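On January 25, 2023, Domenica Sutter wrote:
> Does anyone still have a white table I could borrow for cutting out? Mine is only 21 inches deep and the cloth keeps sliding off.

Hi Domenica, and hello to everybody else too!

You're very welcome to come and use mine, for as long as you like. 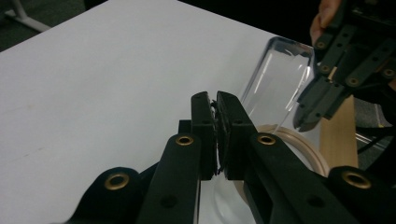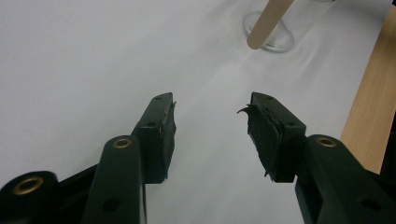 Burgi Widmer

I do love a white surface for dark fabric, you can see every little thread! Come after 4 if that suits, and bring your good scissors (mine are hopeless).

Warmly,
Burgi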